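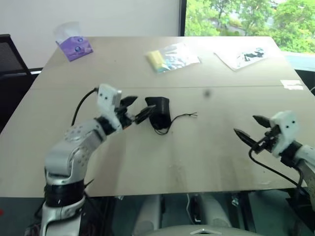

Graciela Rivadeneira
10/04/2020

1/ Some of you asked me how I learned English after I came to Wurville, and if I have advice. I am not a teacher. I will tell what I did in the first 18 months and you take what is useful for you.

2/ At home I had studied English for many years at school. I could explain the present perfect. Then I arrived and the woman at the bakery said "you right there?" and I did not know if something was wrong with me.

3/ So, lesson number one for me: the small words. Not the difficult ones. "Get" was my biggest enemy. Get up, get on with, get over, get away with, get by. I filled four pages of a notebook only with get.

4/ About the notebook. I bought one with 100 sheets and I wrote in it only sentences I had heard from a real person, never from a book. I put who said it and where. "It's not my cup of tea – the neighbour, speaking of parsnips."

5/ I still agree with the neighbour.

6/ When I finished the notebook I had 666 sentences. My cousin Iva told me this was an unlucky number and I must write one more quickly. I wrote "touch wood", which I had heard the same morning on the bus.

7/ The telephone was the hardest. There is no face and no hands to help you. For a long time I wrote the whole conversation on paper before I called, also the answers of the other person. The other person never followed my paper.

8/ What helped: I called shops to ask their opening hours. It is a short call, everybody is used to it, and the answer has only numbers. I did one every day before lunch. After the hours I began to ask a second question, for example if they had parking.

9/ The library in Wurville has a conversation table in the afternoon. I went there from June until the winter was finished. We were people from many places and our mistakes were all different, so we could correct each other quite well.

10/ Reading: I began with the recipes at the back of the free newspaper. The verbs are simple and they come again and again. Stir, drain, set aside. After this the letters to the editor, which are harder, and much angrier than the recipes.

11/ I also read one novel very slowly, The House at Valdebenito. In the first chapter I looked up each word I did not know and I hated it. From the second chapter I allowed myself only three words per page, and then I began to enjoy the story.

12/ A question from yesterday: did I pay for a course? Yes, one. An evening course at Bondovgate, 1090 dollars with the books. The pronunciation part was good, the rest I had already done at school. If money is tight I would keep it and go to the library.

13/ Pronunciation: I recorded myself reading the weather forecast and listened the next day. It is not pleasant. But I discovered that I said "sheet" for many things that were not a sheet, and I was glad to discover it alone in my kitchen.

14/ People will tell you that you must think in English. I don't know how a person decides this. For me it came with the shopping list first. I still count in Spanish, and I think I always will.

15/ Tomorrow I will post the list of get – somebody has asked for it already. If you have one that I don't have, please send it with the sentence where you heard it.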